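Notebook, September — Tindholm reading room, Revelation transcriptions

Started at 9:30 with the sermon notebooks from Grelton. Evanthia Lazaridis had already sorted the loose leaves, so I went straight to the Revelation 13 sermons. Item 1029 is the long one on the mark of the beast. The preacher quotes verse 17 twice, with different wording each time. I copied both as written.
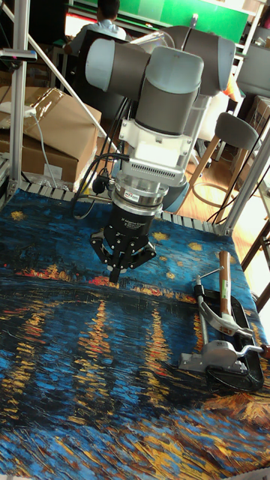 Do we correct his verse numbers when they are wrong? We leave them as he wrote them and put the right reference in the margin in square brackets.

Bernardo read my draft of leaf 35 and thinks "seal" should be "scale." I went back to the page and he is right. Fixed in the typed copy, not yet in the index.

Iason wants the Daniel 7 sermons done before we go on to chapter 14. Fine by me — they share a lot of phrases and the hand is easier to read.

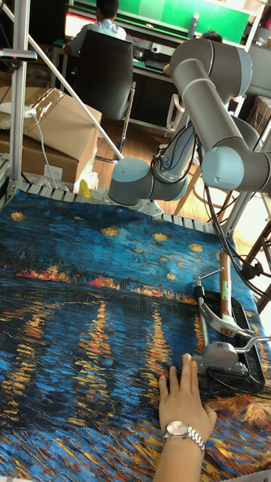 Work table with the Starry Night Over the Rhône cloth.

Stopped at 4:15. Typed text is now around 3000 words. Still to do: the torn leaf in folder 3, and ask Periklis for the Kontogiannis concordance back.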